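Fridge door opens again by itself after closing
Kitchen and Appliances – 1127 views

zupan_k
Hello all. I have a gray refrigerator, two doors one over the other, the brand is Brumex. It is five years old. Since January the upper door does not stay closed. I push it, it touches the body, and then slowly it comes back by the width of a finger. If I don't notice, in the morning the milk is warm and the motor is running and running.

I have already washed the rubber seal with warm water and dish soap. I also moved the bottles from the door to the inside, but it made only a small difference. The lower door closes well. The fridge stands next to a wall and there is a table beside it, so I can not turn it easily. Should I buy a new seal, or is it something else? A new one in the Rimier store costs more than I like to pay.

Vondenen
same problem with mine, i bought new seal and it was fine. just buy it

slowcook_8
Please wait with the new seal. In my experience the seal is the last thing to change, first you should look at how the fridge is standing.

Put a level on the top, from front to back. The front should be a little higher than the back, so the door wants to fall closed. Most fridges have two feet in front which you can turn with a wrench or by hand. Turn each one a half turn, try the door, and turn again if it is necessary. With mine it needed 8 half turns, but the floor in my kitchen is very bad.

After this do the paper test. Close the door on a strip of paper and pull it. You should feel that it holds. Do it at the corners also, and on the hinge side. Where the paper comes out freely, the seal is flat. You can warm this place with a hair dryer on low for a few minutes and pull the rubber out gently with your fingers – not too hot, it can melt. Then keep the door closed for the night with a piece of tape.

Check also that no drawer or shelf inside is pushing on the door. And when you close it, press with your hand low on the upper door, near the line between the two doors, and hold it a moment. If it stays closed when pressed there but not when you push at the top, the door is hanging a little and the hinge screws want tightening.

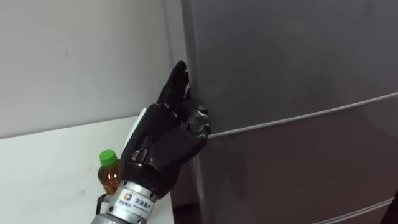 zupan_k replied: Thank you, I did not think about the feet. I found them behind the plastic strip at the bottom, one is turned all the way in. I will borrow a level and try it this evening, and the paper test after.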